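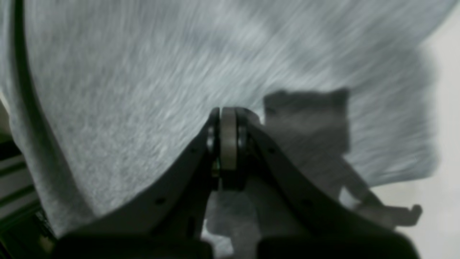

Grey marl fabric, dark band down one side.

**Is it worth paying extra for "pre-shrunk" jersey, or is it just a label?**

I'm about to order four metres of grey marl from Quartey and they want a fair bit more for the pre-shrunk version. The last lot I bought as pre-shrunk (different shop, Rilldale) came out of its first wash at 40 and the finished top was short in the body and oddly wide. I measured it, and the length had gone down by nearly a tenth. So either the label means nothing or I did something daft. I don't own a tumble dryer. Does anyone trust this stuff enough to cut straight into it?

Posted by marlandplain, April 25, 2021

---

**hemline_harriet**

No. I wash everything, whatever the label says. As far as I can tell "pre-shrunk" has no fixed meaning that a shopper can check. One seller uses it for cloth that has been properly treated at the mill, another for cloth that has been near some steam. Unless Quartey will tell you in writing how much shrinkage is left, I'd save the money.

What I do with cotton jersey:

- Cut a 38 cm square from the end and mark which way is the length.
- Wash it exactly as you'll wash the garment, then dry it flat.
- Measure both ways. If it has lost more than a centimetre in length, wash the whole piece before cutting, and maybe twice.

Short and wide is what jersey often does. Knits get pulled lengthways when they're finished and rolled, and the first wash lets them go back. Your top probably wasn't your fault, though 40 is warmer than I'd go.

One more thing — leave the cloth unrolled overnight before you cut the test square. I've had fabric creep in by itself just from lying on the table.

---

**ninepins**

just buy a bit more than you need and wash it at 30. never had a problem in 10 years

---

**oldselvedge**

I'd go along with most of the first reply, but I'm not convinced a test square tells you much. Small pieces curl at the edges and you end up measuring the curl. I tried it with some Gristovik sweatshirting and the square hardly moved, then the full length lost 9 cm. Overcast the cut ends and wash the lot.

Also check the fibre content. If there's polyester in it, it will shrink less whatever they call it, and some shops seem happy to charge you for that as though they'd done something clever. Ask for the percentages. Pasham market sells plain grey marl with no promises attached, and mine behaved no worse than the expensive sort. The colour did vary a bit between rolls, so get it all off the same one.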